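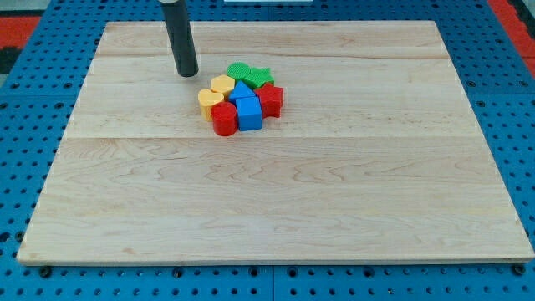

Brijesh Gautam escreveu em 03/05/2018:

> Boa tarde a todos. Tenho um tampo em ácer maciço para acabar e estou indeciso entre óleo e verniz de água. O tampo vai para uma sala de actividades, com uso diário e limpeza frequente com pano húmido. Já usei o óleo Timby em carvalho e gostei, mas em madeira clara receio que amareleça. Alguém tem experiência com as duas coisas ao fim de alguns anos? Outra dúvida: lixam até que grão antes da primeira demão? Na loja disseram-me 120 e pareceu-me pouco.

Brijesh,

Respondo por partes. Tenho tampos em ácer com os dois acabamentos, os mais antigos feitos em Outubro, há cinco anos.

O óleo amarelece, sim. No ácer nota-se mais do que no carvalho, que já é escuro e disfarça. O Timby normal deu-me um tom de mel ao fim do primeiro Inverno e depois estabilizou. O da Skindden, com pigmento branco, aguenta melhor a cor, mas tem de ser muito bem mexido antes de cada demão. O pigmento assenta no fundo da lata e, se não se mexer, as primeiras demãos ficam transparentes e a última fica leitosa. Aconteceu-me numa bancada e tive de lixar tudo.

O verniz de água quase não muda a cor. O problema está na reparação. Um risco fundo num tampo oleado resolve-se com lixa, um pano e uma noite de espera. Num tampo envernizado é preciso lixar a superfície inteira, ou fica a mancha do remendo. Para uso diário eu ia para o óleo e aceitava o tom.

Quanto à lixa: 120 é pouco para ácer. Eu faço 80 só se houver desníveis nas juntas, depois 120, 150 e paro no 180. Acima disso a madeira fecha e o óleo entra mal — já experimentei 320 numa ponta do tampo da oficina e essa ponta é a primeira a pedir manutenção. Antes da última lixa passo um pano húmido para levantar o pêlo e deixo secar até ao dia seguinte.

Atenção às juntas entre tábuas. Se vires uma linha a abrir, não a enchas com massa em Fevereiro, quando o aquecimento está ligado. A madeira volta a inchar na Primavera e expulsa a massa. Espera por um mês mais ameno e vê se ainda lá está.

Demãos: duas de óleo, finas, com 15 minutos de espera antes de tirar o excesso. O excesso tem de sair todo. Se ficar pegajoso ao terceiro dia é porque ficou óleo a mais, e a solução é passar um pano com um pouco de óleo novo e esfregar com força. Os panos usados secam ao ar livre, estendidos, ou vão para dentro de um balde com água. Não os deixes amarrotados no caixote do lixo, que podem incendiar-se sozinhos.

Para a limpeza, água e sabão neutro, pano bem torcido. Nada de lixívia e nada de álcool. Os detergentes multiusos tiram o óleo em poucos meses, sobretudo nas bordas.

Sobre preços, na última encomenda paguei 745 por seis tábuas à Liao, já aplainadas, e o transporte veio à parte. A Stultham vende mais barato mas as tábuas vêm com humidade acima do que eu gosto, e tive duas que empenaram na semana seguinte. Se comprares lá, deixa-as empilhadas com ripas na sala onde o tampo vai ficar, pelo menos três semanas, antes de colar.

Uma pergunta minha para a lista: alguém usou cera dura por cima do óleo em ácer? Li opiniões contrárias e não queria estragar um tampo para descobrir.

Cumprimentos,
Akinyi Muli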